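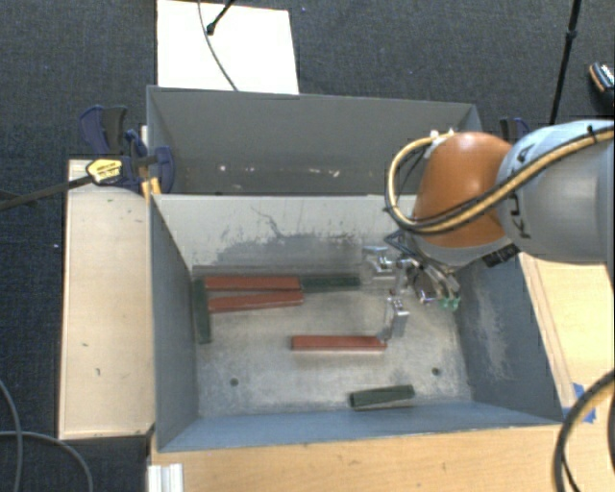
*Red and green blocks in the front bin, KUKA arm at right.*

**Subject:** Re: [lollari-users] Search index rebuilds taking all night
**Date:** Sat 6 January

Hi all,

Kathleen's question from Thursday got me to finally try the new indexer on our own archive, and wow, I'm glad I did! Quoting her first so the thread makes sense:

> We're still on the old full rebuild. It starts at midnight and on a bad
> night it's still going when the front desk logs in. Has anyone here moved
> to the incremental indexer with a Gallagher store behind it? I'm worried
> about two things: accented names, which we have a lot of, and whether
> deleted records really go away or just hang around in the results.
>
> Kathleen Foley
> Pleltstead

Short version: yes, do it. Our full rebuild used to take 118 minutes (small archive, I know, but on a very tired server). The incremental pass after a normal day of edits now takes 3. I ran it again because I didn't believe it, and got the same thing.

Accented names first. Out of the box they did NOT work for us. Searching for "Munoz" missed every record spelled with the ñ. You need to turn on folding in the analyzer section of the config:

 analyzer:
 fold_accents: true
 keep_original: true

Leave `keep_original` on, or exact-match searches get sloppy. You have to do one full rebuild after changing this, so pick a weekend.

Deletes are a little odd. They drop out of the public search right away, but the staff view holds on to them until the next compaction. The default is to compact once there are over 663 pending deletes, and we hardly ever get there, so I set ours to 40 and it's been fine. If you import from Kiseck, check that your export includes the tombstone rows. Ours didn't until I ticked the box for them, and I spent a whole evening blaming the indexer (sorry, indexer).

One thing I haven't solved: the progress log still prints the old estimate on startup, even when there's hardly any work to do. Harmless, but it scared a coworker. Does anyone know if that's on the list for the February release?

Kathleen, I'm happy to send you my whole config off-list, it's not long. And do post your before and after times, I'd love to see them on a bigger archive!

Cheers,
Your friendly index tinkerer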